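Greritport opens bookings for its two-arm bench planning sessions

I'm Shota Kobori, and I look after equipment planning at Greritport. From September we're helping small shops work out what a pair of robot arms will really cost them, before they sign anything!

Most people ring us with one number in their head, the price of the arms. Then come the grippers, the table, the spare cables and the hours spent teaching the thing a job. Our new planning session covers the lot over a 24-month budget, and it costs $3,000 per site.

We like to start with a plain little job — red marks on white paper, two arms, one bench.
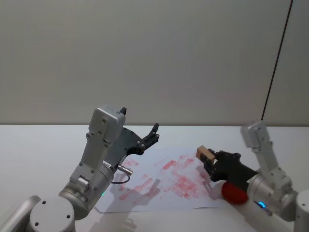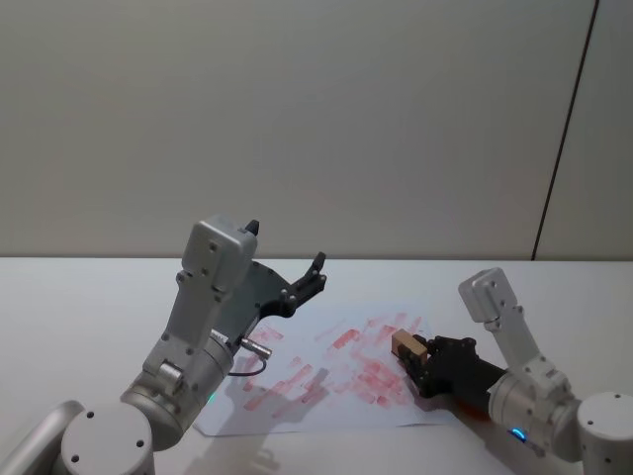
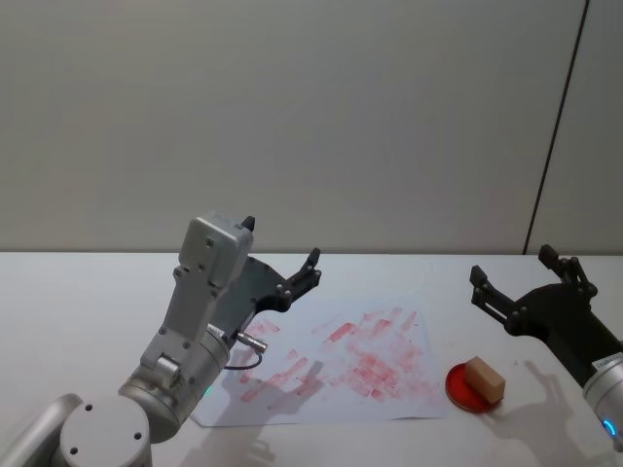 Declan Ó Néill reckons the budget sheet should come before the demo, and that he'd have put money aside for spare grippers in the first year if he'd had one to fill in. He'd also like to see leasing set out next to buying. Fair call, so we've added a leasing column to the sheet.

We have 50 places in the first round, with sessions at our Plomton and Chamoun centres. Each one runs for 3 hours, and you keep the finished sheet. Bring your floor plan and your power details, and ask for me at the Greritport front desk to book.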